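Workshop tips: teaching the arm to clear a bin

Clamp the bin before anything else. One bar clamp on the rim will do if the table is solid. A bin that creeps half an inch between runs will spoil a whole afternoon of demonstrations, and you may not notice until playback.

Mark the table with blue tape wherever something has to go back to the same spot. Replace the tape when the corners curl.

Pick mixed objects. Soft mesh, a brush with a handle, a smooth cylinder and a crushed can all want a different approach from the fingers. Don't use anything you'd mind breaking.

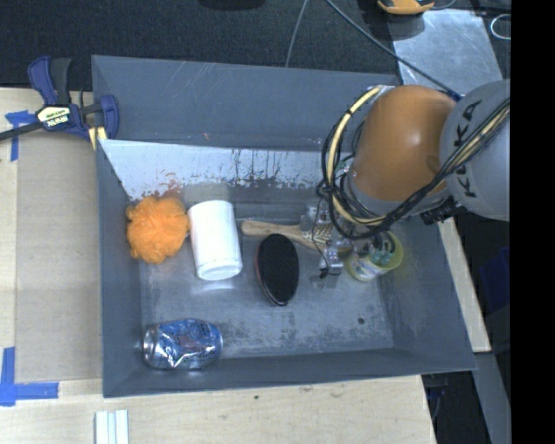
Go slower than feels natural on the way down. With hand guiding, hold the arm above the wrist and keep your fingers off the gripper. With the remote, stop just over the object, line up, then drop straight. Small corrections near the floor of the bin get recorded too — and the arm will copy every one of them.

Tie hoses and cables along the arm with some slack at the joints. Run the wrist through its full turn once by hand to check that nothing pulls tight.

Throw out a bad demonstration right away. Bo-ram Yeo keeps the delete key mapped to a foot pedal, and we have copied that.

Two people make it easier, one on the controls and one resetting the bin. Swap when the first gets sloppy. We aim for 100 good picks before we train, and we shuffle the objects after each one.

Wipe the gripper pads on Monday. Lint from brushes builds up and smooth things start to slip.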